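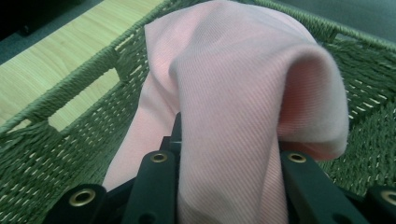

# Sidlow Basket with Barketti Cloth

Sold as a pair by Uratness. Green basket, pink cloth. We were told those colors wouldn't sell together, and for most of November they didn't.

The Sidlow is an open basket for the things in a house that have no proper home: dish towels, mittens, the bib that's clean but not put away, the napkins you iron once a year. It's rectangular, it's woven, and it has an opening to grab at each short end. It has no lid. We made one with a lid for a while, and people put things on top of the lid, and then never saw the inside of the basket again.

The Barketti is a plain cloth in pale pink twill. Look closely and you'll find fine ribs running on a slant all the way across. They give it a bit of grip when you fold it, so a stack of them stays a stack. Use it to line the basket, cover the bread, or dry your hands when company isn't looking. Seo-ah Yeo picked the pink and would like it known that it is not salmon. It does go a little salmon down in the folds. We've agreed not to bring it up.

## What you get

- 1 Sidlow basket, green
- 1 Barketti cloth, pale pink
- 1 card with washing instructions, which you will lose (they're repeated further down)

Extra cloths are sold in packs of 8. The basket holds a full pack folded, with space left over for whatever else wanders in.

## Lining the basket, or not

There are two schools of thought. Some people lay the cloth in first and let it hang over the rim, which looks very nice and covers up the handles, so the first person to carry it pulls the whole thing out again. Others fold the cloth and set it in flat. We're with the others.

If you must line it, tuck the short ends down inside, below the handle openings. The long sides can hang as far as they like.

For folding, we do halves, then halves again, then once more if the shelf is narrow. Start with the basket empty and next to you on the table, open side up. It sounds like advice for a child, but we've watched grown adults fold a whole load of towels and then go looking for something to put them in.

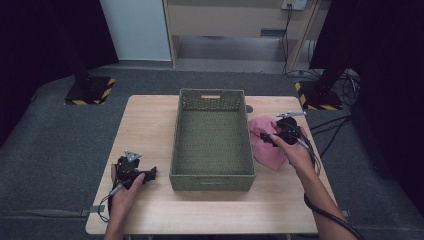
A cloth dropped on the table in a heap will wait there for you. Twill is patient. Give it one shake, lay it flat, and smooth it outward from the middle before the first fold. Ironing is allowed, if you're that sort of household.

## Cleaning

**Basket:** Wipe with a damp cloth. The bottom is full of little holes, so crumbs mostly see themselves out – carry it over to the sink before you start shaking. Let it dry in the shade.

**Cloth:** Machine wash with light colors, cool. Wash it alone the first time. One customer washed 2 of them with a set of white shirts and sent us a photo, and the shirts did look cheerful.

No bleach on either. Don't put the basket in the dishwasher. We've been asked this 18 times, and the answer has held up well.

## Other questions we get

**Does it come in another color?**
The basket comes in green. The cloth comes in pink. There was a gray cloth called the Seo, named by Seo-ah Yeo after a portion of herself, and it's gone now.

**Can the dog sleep in it?**
We can't stop the dog.

**Do the baskets stack?**
Empty ones do, more or less. Full ones will too, right up until somebody needs the bottom one.

## Ordering

We had 900 pairs made in this run, and orders go out in the order they come in. Returns are fine as long as the cloth hasn't been washed. Price and shipping are worked out at checkout, after you enter your zip code.

*Page last updated Monday, November 30, 2020.*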